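# Pre-run checklist, wrist camera and gripper software, clear-sleeve tasks

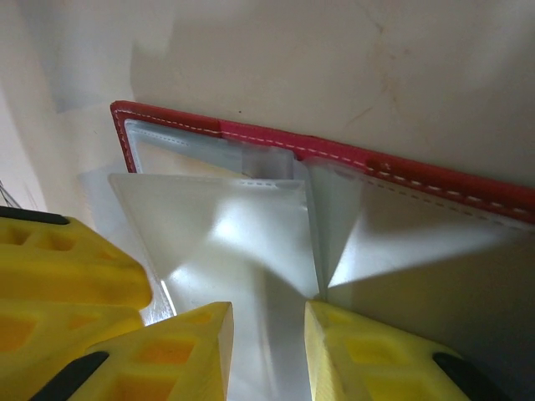 *Wrist view, red holder with clear sleeves, front sheet lifted between the lower fingers.*

Cell: Pramness, bench two
Task build: Altaleo page-turn, October branch
Filled in by: Malte Bauerfeind, Thursday, started 8.40
Countersigned: Aiguo Zou

Thank you to everyone who sent remarks on the last version. I've folded in most of them, and where I haven't it's usually that I ran out of room on the sheet. Please keep writing comments under the lines, even small ones, as they are what I read first when something odd turns up in the logs a month later.

## A. Before motors are enabled

- [x] Emergency stop pressed, released, and the stop event seen in the controller log
- [x] Speed limit set in the config file and read back from the controller
- [x] Force limit on the fingers matches the task sheet
- [ ] Old planner processes closed

> Two planners were still alive from the evening run, both quite happy to send targets. I closed them by hand and carried on, but I'm leaving the box empty until the start script does it for us. Volker has the ticket. (M.B.)

## B. Camera and perception

- [x] Wrist stream steady, no dropped frames in the last 1000
- [x] Finger mask loaded, and it covers the yellow parts and the black strips alongside them
- [x] Exposure locked
- [ ] Highlight rejection checked on the actual item
- [x] Edge finder returns the top edge of the lifted sheet

> The shine is still our main trouble, I'm afraid. There's a bright white patch on the upper middle of the sheet and a very thin bright line down its left edge, and the edge finder likes that line better than anything else it has been offered. On the right-hand panel there is a wedge of reflection that goes soft towards the top, and the segmenter wanted to call it a third sheet. With the rejection threshold at 84 it behaved; at 79 the wedge came back. I'd rather somebody else tried it before we tick the box. (M.B.)

> Tried 80 after lunch on the same recording. Wedge gone, but so was part of the true edge near the upper right corner, where the row of white dashes is. Those dashes are a good landmark and I should be sorry to lose them. Stay on 84 for now, please, and don't tune further without saving the recording first. (A.Z.)

> A small point on labels: the pale stitching follows the red border and the embossed dashes belong to the plastic. The annotation tool offers one "seam" class for both. Could we have two? (Henrik)

## C. Planning

- [x] Keep-out zone drawn for the table surface
- [x] Approach path previewed in the viewer before it is sent
- [x] Retreat path previewed too, with the sheet modelled as attached
- [ ] Fold between the two plastic parts present in the collision model

> Not there. The model treats the sheet and the panel as two flat plates with nothing between them, and the fold comes to a point close to the tip of the lower right finger, so it matters more than you'd think from the viewer. Ottmar has a soft-body version in the Jallen library and has kindly offered to port it. Until then keep the inward step small and the speed at the lowest setting. (M.B.)

## D. Control during the run

- [x] Watchdog timeout tested by unplugging the network lead
- [x] Finger position and commanded position plotted side by side
- [x] Operator has a hand on the stop for the whole of the first cycle
- [x] Slip detector on, logging only

> Slip detector gave over 80 alerts in a single cycle with the default filter, which made the console unreadable. The alerts are in the log if anyone fancies sorting them. My guess is that smooth plastic needs its own profile, as we did for card stock on the Lūse bench. (Volker)

## E. Closing down

- [x] Recording saved with the threshold value in its notes
- [x] Config changes committed, none left only on the cell machine
- [ ] Exposure lock released for the next user

> Forgot, sorry. Done at 17.15.

**Result:** may run supervised, lowest speed. Unattended running not approved while A, B and C have open boxes.

Open items to Ottmar Reuter (fold model), Volker Nolte (start script, slip profile), Henrik Kohlhase (seam classes, once the tool allows it).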